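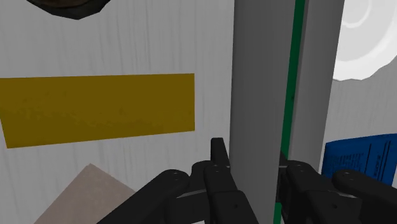
Wrist camera view in the sim, fingers open on either side of the gray post.

Wrist camera can't tell me if the fingers are lined up – change the camera or the gripper?

Posted by rovton_bench

I'm comparing two grippers in simulation before we buy one. The first is the linkage type with the black jointed fingers, which is the one in my screenshot. The second is a plain parallel gripper from Pliltura. Same arm model, same controller, same set of shelf layouts for both.

My trouble is with the wrist camera. When the gripper gets close to something tall and thin, the post runs from the top of the view to the bottom and I lose any sense of how far away it is. There's a green strip and a second gray panel right beside the post, and from this close I can't say which of them the fingers would touch first. The knuckles also take up most of the lower part of the view.

I ran 180 grasps with the linkage gripper and 24 of them closed on the wrong thing or on nothing. I haven't run the full set with the parallel one yet. Should I move the camera, widen the lens, or is this a reason to drop the linkage gripper? I need to hand in a recommendation by Thursday.

Posted by andari_user

Don't drop the gripper yet. You're changing one thing and measuring another. If the camera mount was placed for one gripper and you swap in the other, the fingertips end up at a different distance from the lens, and the comparison is off before you start.

What I would do:

Turn on the depth output for the wrist camera and save it next to the color image. Check the near clipping distance while you're there. Ours was set too far out and the fingertips had no depth values at all.

Add a second fixed camera off to the side, only for scoring. Don't feed it to the controller. It lets you see whether a miss was a bad approach or a bad close.

Use the same random seed for both grippers. I use 3488 for everything so I don't have to remember which run had which layout.

Then go through the 24 failures one at a time and sort them. If most are the fingers landing on the neighboring panel, that's an aiming problem and either gripper would have it. If the fingers were on target and the object slipped as they closed, look at the linkage. Many linkage fingers move forward or back a little as they close, so the tips don't finish where they were when you lined them up. A parallel gripper mostly avoids that, but the body is often wider and you may not fit it between things on a shelf.

A wider lens will show you more of the shelf but the post will be fewer pixels across. I'd try moving the mount back first.

Posted by takeda2

We had the same thing with the Takeda mount. Tilted the camera 14 degrees toward the fingertips and it got better. Didn't change anything else.

Posted by rovton_bench

Thanks both. Near clipping was wrong here too – the right finger had no depth on it at all. I fixed that and I'm rerunning the linkage set with the side camera on. I'll try the tilt as a separate run so the two don't get mixed up. The parallel gripper goes after that with the same seed.

Posted by andari_user

Good. Check the collision shapes on the fingers too while it's running. If they're simplified boxes, the gap between the tips can be narrower than it looks on screen.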